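Gripper width jumps when fingers occlude each other -- filter it or fix the timestamps?

Tags: bimanual, handheld grippers, deformable objects, state estimation, calibration

evaristo_f

I am building the preprocessing for a laundry dataset: two hand-held grippers, one operator, garments taken from the floor or a basket, spread out and folded. Each gripper gives me a wide-angle video stream, an IMU and a pose from visual-inertial SLAM. Finger opening is not measured by an encoder. It is estimated from the video by a small keypoint model that finds the two fingertips in every frame and converts the pixel distance to millimeters through a lookup table.

On rigid objects this works well enough. On clothing it does not. Whenever a finger closes on a fold, the cloth covers part of one tip and the keypoint slides along the fabric edge. The width signal then jumps by 7 mm or more between consecutive frames and comes back a few frames later. The policy trained on this data has learned the jumps. On the arm it opens and closes in short bursts during a pull, and the garment drops.
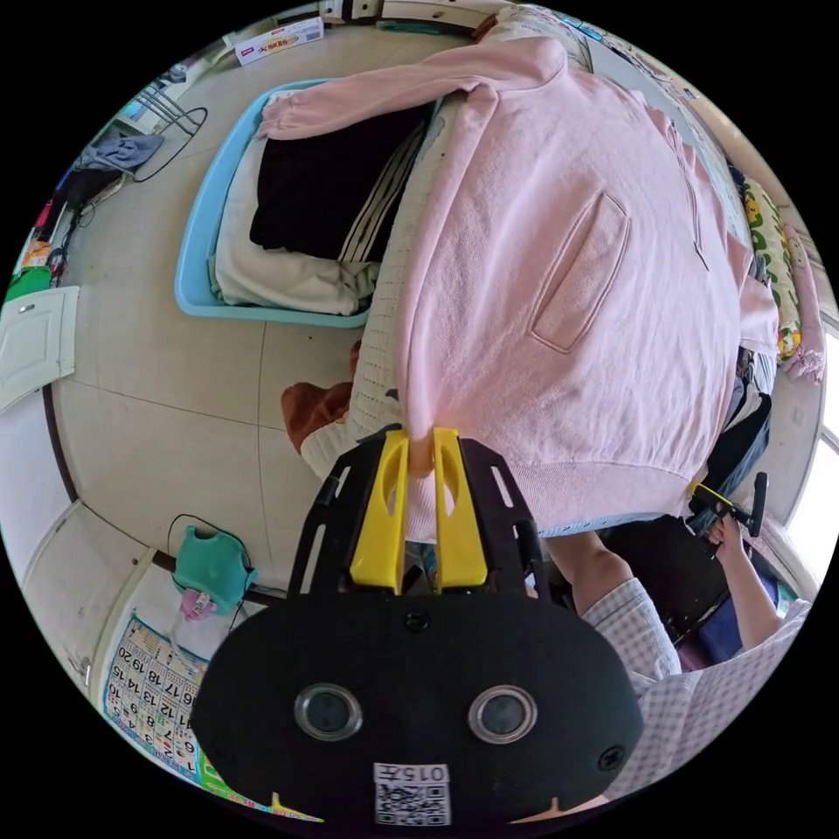
The pinch itself is the part I care about. A typical episode has long stretches where both grippers hold fabric and the only thing changing is tension, so the correct width trace is almost flat. What I have is a flat line with spikes on it, and the spikes are larger than the difference between "holding one layer" and "holding two layers".

What I have tried so far:

Median filter over 5 frames. Removes single-frame spikes, leaves the longer ones.

Median filter over 15 frames. Removes most spikes, but smears the closing edge. The recorded close command now starts before the fingers reach the fabric.

Dropping frames where keypoint confidence is under 0.6. Confidence stays high during many of the bad frames. The model is sure of itself and wrong.

There is also a timing question. The two grippers run on separate clocks. I align them once per session with a clap at the start. By the end of a long session the left and right traces seem to disagree about when a two-handed pull begins. I have 244 episodes recorded and would like to keep them if I can.

Is this a filtering problem, or should I fix the clocks first and look at the widths again?

Evaristo Figueroa

uysal_tooling

Two separate problems. Fix the clocks first. It is cheaper, and you cannot judge any smoothing on the two-handed segments until it is done.

One clap gives you an offset. It does not give you drift. Add a clap at the end of the session and fit a line through both. For the sessions you already have there is no end clap, but you do have two SLAM trajectories and two IMUs. Take every segment where both grippers hold the same garment and pull. Tension couples the hands, so acceleration magnitude on the left and right will correlate when one side tugs. Cross-correlate in windows across the session, discard windows with a low peak, and fit offset against time. The result should be close to linear. If you get steps, you have dropped frames and need to look at the container timestamps before doing anything else.

Do not resample until the fit is final. Keep raw timestamps, store the offset and the slope per session, and apply them at load time. We baked the correction into the files once in the Corlow pipeline, then found an error in the fit and had to go back to the cards.

For the width: the median filter is the wrong tool because it has no idea what a finger can do. Your fingers have a maximum speed. Measure it by squeezing the trigger as fast as possible with nothing in the way, 100 repetitions or so, and take a high percentile. Then treat the width as a state with a velocity limit and run a smoother forward and backward over the episode. You are offline, so there is no reason to restrict yourself to a causal filter. Measurements that would need a faster finger get a large variance and are mostly ignored. The closing edge stays where it was since you are no longer averaging across it.

One caution. A spike that ramps slowly enough passes the velocity gate. In our data that was the minority, but it was not zero. If the fabric slides gradually over the tip, you will get a slow false opening. Compare the estimate from each fingertip separately against the gripper centerline. If the linkage is symmetric, both tips should move by the same amount. When only one moves, it is occlusion, and you can take the width from the other one and double it.

dmk77

just binarize it. open/closed with a threshold and hysteresis. for clothes you dont need the width

prekton_user

Binarizing is a reasonable baseline and I would run it, but it throws away partial opening, and partial opening matters when you let a hem slip through the fingers to find the corner. If your folds never do that, go ahead. Check a handful of episodes before deciding.

Adding to what uysal_tooling wrote: retrain the keypoint model as well. Its confidence is high on bad frames most likely because it never saw fabric over a fingertip in training. Label around 2000 frames from the failing segments. Mark visible tips as usual, and for covered tips give a separate occluded label with no coordinate. After that the confidence output is worth using, and you can feed it to the smoother as the measurement variance directly.

Pick the frames by disagreement between the raw trace and the smoothed one. Random sampling will mostly give you clean frames. Split train and validation by garment, not by frame, or the validation score will tell you very little.

Also check the lookup table at the closed end. With wide-angle lenses the pixel-to-millimeter curve is usually calibrated on a few fixed openings and interpolated, and near zero a one-pixel error can be the same size as your one-layer/two-layer difference. Put feeler gauges between the fingers and add three or four points below 5 mm. Repeat for each gripper -- do not share one table between left and right.

evaristo_f

Update for anyone with the same setup. The drift was real and close to linear, except in two sessions from January that have steps. Those are set aside for now. With the fitted offsets the left and right traces agree on the start of the pulls.

The forward-backward smoother with the velocity gate removed most of the spikes and left the closing edges alone. The per-finger check caught several of the slow ones. Labeling for the keypoint model starts Saturday. I also ran the binary version as a baseline, and it drops the garment less than my original policy but cannot do the hem slide, as expected.

Marking uysal_tooling's reply as accepted. The Dretix export script I was using rounds timestamps to the millisecond, so if you use it, turn that off before fitting the slope.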